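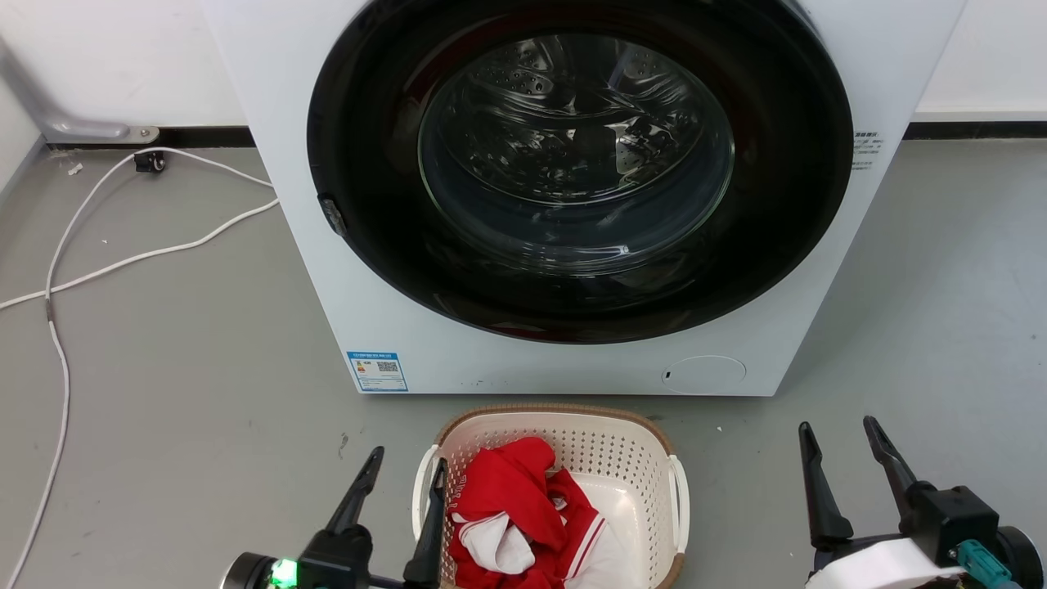
Chapter 4

The Laundry Problem, or Why Your First Two-Armed Build Should Disappoint You

Almost every plan for a household robot has laundry somewhere near the top of the list. It was on the list when I started building arms in a shared workshop, and it is still on the list of nearly every person who writes to me with a parts order and a deadline. I have come to treat the word as a warning. When a builder says the machine will do the laundry, I ask which part of it, and the conversation usually gets shorter.

This chapter takes up one small piece of the job: moving a single garment from a basket on the floor into the drum of a front-loading washer. We leave out sorting, detergent, the dial, the drying and the folding. Readers who find this a poor bargain are invited to try it before they complain.

4.1 What the task asks for

Consider a washer with a round door and a tinted glass porthole, standing on a hard floor, and a plastic basket in front of it with a crumpled red garment inside. A child of five could finish the work in seconds. For a pair of arms with two angled fingers each, it breaks into at least these steps:

Find the latch side of the door.
Get a finger behind it and pull along an arc, with the hinge setting the path.
Keep the open door out of the way of both elbows.
Reach down over the rim of the basket.
Close on cloth that has no fixed shape.
Lift until the cloth clears the rim, however much of it hangs down.
Push it through the opening and let go.
Shut the door.

Each step looks harmless on paper. The trouble is that they hand their errors on to one another. A door left slightly short of fully open steals the room the wrist needs three steps later, and the arm has no opinion about whose fault it was.

4.2 A note on claims

The kit used in most of the exercises is the Feslow, a pair of arms sold in parts, with angled two-finger grippers. The box says it is suitable for "everyday home tasks." I would cross that out. The Feslow can be made to carry out certain motions near household objects, and if you build it with care it will do so many times before a screw works loose. Whether this amounts to a task is for you to judge after Exercise 4.3.

My own doubts date from a January when Pravesh Van Wyk and I set up a pair of these arms in our workshop and wrote down every attempt at the basket for as long as we could stand it. We stopped at 619. I won't give a success rate, for a reason students should take to heart: we changed our minds twice about what counted as success. In the early pages of the log, a shirt hanging half out of the door was marked as a pass. Later it was a failure. Anyone could draw a handsome curve out of those pages, and it would mean nothing at all.

Write your definition down before the first run. Tape it to the bench. When you are tired and want to loosen it, start a new log.

4.3 Cloth

Rigid parts are forgiving in ways you only notice once they are gone. A block has a top and a width. A shirt dropped in a basket has whatever surface it happened to land with, and the next drop gives it another. Stripes and trim may look like edges to the vision software when they are only printed or sewn color. The true edge may be folded underneath, where no view from above will find it.

Traian Husar, who wrote the Trarniteo grasp planner, argues that a builder should give up on edges altogether and simply pinch the highest point. I resisted this for a long while because it seemed crude. It is crude, and it beat everything I had written. It also fails in a dull, repeatable way – the fingers close on a peak of fabric, lift, and the weight below pulls it free – and a dull failure is one you can study.

Wrapping the fingertips in something grippy helps, up to a point. So does lifting slowly. Neither one is intelligence, and I'd ask you not to describe it that way in your lab report.

4.4 The floor, the cables and the rest of the room

Builders like to model the washer and forget the floor. Before power goes to the arms, look for hoses, plugs, loose cables and baseboards, and decide which of them the base can roll over and which it can't. A cable lying in a loop is a soft object too, and it will wrap around a caster just as readily as a sleeve wraps around a finger.

Mind the basket as well. A light plastic one slides when the gripper brushes the rim, and after that every stored position is wrong. You may weigh it down for Exercise 4.1. You may not do so for Exercise 4.3, and you should say in your report how much that changed.

Before you go on

Read the power-off procedure in Chapter 2 again. Check that both arms can be stopped from where you plan to stand – on the open side, away from the swing of the door. Then build the door jig in Section 4.5 and run it with the basket out of the room.

Filed under: Workshop Robotics > Two-Arm Builds > Sample Chapters

Related reading
Chapter 2: Power, Stops and Where to Stand
Chapter 3: Fitting the Feslow Wrist
Avram or Cutach? Two Motor Controllers on One Bench
Keeping a Log You Can Trust

We use cookies to remember your place in the chapter. By reading on, you agree to our cookie policy. Accept | Manage settings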